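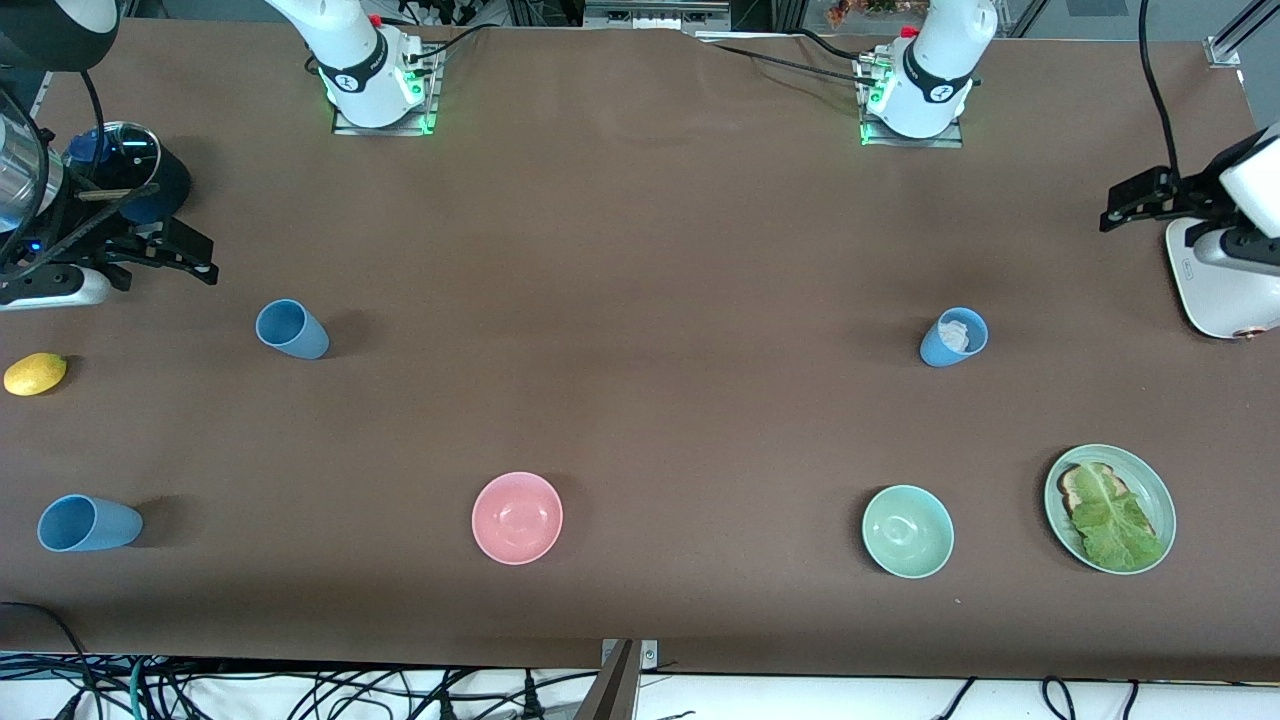 3. Household Tableware and Shared Meals

3.1 Background and Setting

The survey was carried out in Mirholm, a former mill town whose population has changed a great deal over the past two generations. Earlier work on eating habits in the region dealt mainly with diet and household spending. The objects from which people eat and drink received little attention, although they are handled several times a day and often remain in a home longer than the furniture. Castaño and Thoroddsen noted this gap in their study of kitchens in Vurnov, where families who had replaced nearly everything else after a move still kept the bowls they had brought with them.

The present section reports on the part of the survey that concerned everyday cups and bowls. Plates, serving dishes and cutlery are treated in Section 4. Items kept only for display were left out of the analysis unless the respondent stated that they had been used for food or drink within the past year.

3.2 Participants and Procedure

A total of 2451 households returned the questionnaire. The closing date was 31st May, and forms that arrived later were not included. Each household was asked who ate together on an ordinary working day, which vessels were used, and whether any person had a cup or bowl that others did not use. Follow-up interviews were held in September by Lụa Đặng and Bok-nam Shim, who visited 15 of the households for a full evening meal. The interviews were conducted in the language preferred by the family and were later translated by the research staff.

Respondents used the words "cup" and "bowl" in different ways. Several older residents used a single word for any small vessel without a handle, whether it held soup, tea or rice. For this reason the questionnaire was revised after the pilot round, and households were asked to sort their vessels by use before naming them. The coding scheme therefore follows use first and shape second. A low, wide vessel from which a family drank was coded as a drinking vessel, even where a shop would have sold it as a bowl.

Color was recorded in plain terms supplied by the respondents. Pale colors were often grouped together in speech — "the light ones" was a common phrase — and were set apart from the darker pieces used for cooking or storage.
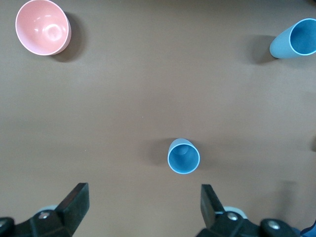
Figure 2. Cups and a bowl in pale colors.

3.3 Results

Personal vessels were most common in households with three generations at the table. In these homes the oldest member nearly always had a cup of his or her own, and its loss or breakage was remembered in some detail. One respondent could name the year, 2000, in which her grandfather's tea cup was dropped, and the cousin who dropped it. Households of two adults without children rarely reported personal vessels. They were more likely to own matching sets and to replace the whole set when a piece was damaged.

Bowls followed a different pattern. They were shared freely in most homes, and children were often allowed to choose one by color at the start of a meal. Shim's interview notes record frequent disputes over a favored bowl, which parents tended to settle by taking turns. In homes where bowls were stacked on an open shelf, the choice usually went to whoever set the table.

Income had little bearing on these habits. Length of residence had more. Families who had moved to the town within the past ten years kept fewer vessels but gave longer accounts of each one. Shakya has described a similar tendency among migrant households in Oltenum, though his sample did not include families with young children, and a direct comparison is limited to the interview material.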